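Progress report to the Kallow Fund
Nandivach Neighborhood Repair Library
22 Jan 2021

Thank you for another season of support. We have a lot to tell you, and most of it is good.

When we wrote in October we had just moved into the old shoe store on the corner and were still working out of boxes. The shelves are up now, the front counter is finished, and the lending side has been open on its full schedule for 12 weeks. In that time 44 households have signed up, which is more than we had hoped for by spring. Lots of them first came in to borrow one thing (the carpet cleaner, almost always) and have since come back for something they didn't know we had.

Lending

The catalog is finally in one place. We moved everything over from the old spreadsheet to Dateo, and it was a slog. Half of the hand tools had been entered twice under different names, and the sewing things had never been entered at all. Borrowers can now see what is out and when it is due back, and the phone rings a lot less. Late returns are still a headache with the bigger garden tools. We have started sending a reminder the day before, and we'll let you know in the next report whether it makes a difference.

The most borrowed items so far are the carpet cleaner, the tile cutter, the long ladder and, to our great surprise, the cider press. It was out every single weekend in the fall!

Repairs

We can't run the big drop-in repair days the way we used to, so people leave things at the door with a tag and we call them when we've had a look. We were nervous about this. It has worked better than we dared to hope – people write wonderful notes on the tags, and some of them have drawn diagrams. We have taken in 38 items this way. Lamps and toasters are the easy ones. Zippers take longer than anyone expects, and we are always short of good sliders in the common sizes.

Spahić Hardware has been very kind to us. They let us have screws, fuses and lamp cord at cost, and they put our flyer next to their register.

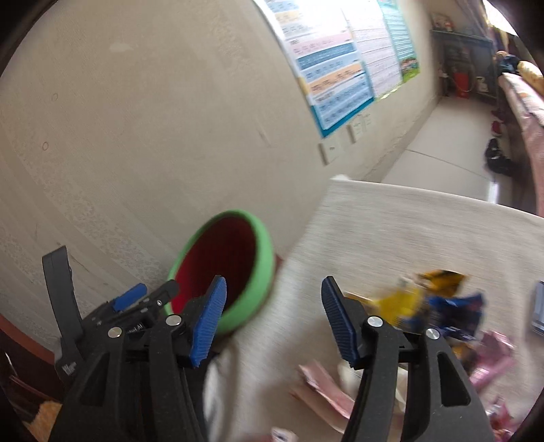 The money side is simple this time. We are under budget on rent, thanks to the free first month, and over on heating. The back windows leak, and we've put film on them for now. We would like to move the rent savings over to cover the heating bill, and we need your okay for that.

Still open

The sewing class has been put off again. We have 2 good machines ready for it and a waiting list, so it will go ahead as soon as small groups can meet indoors. The kids' bike morning can be held outside, and we plan to start it when the weather turns.

We also still owe you the borrower survey. The questions are written, and the forms will go out with the next newsletter. Please send any questions you'd like us to add before then – there is room for a couple more on the second page.

With warm thanks from all of us at Nandivach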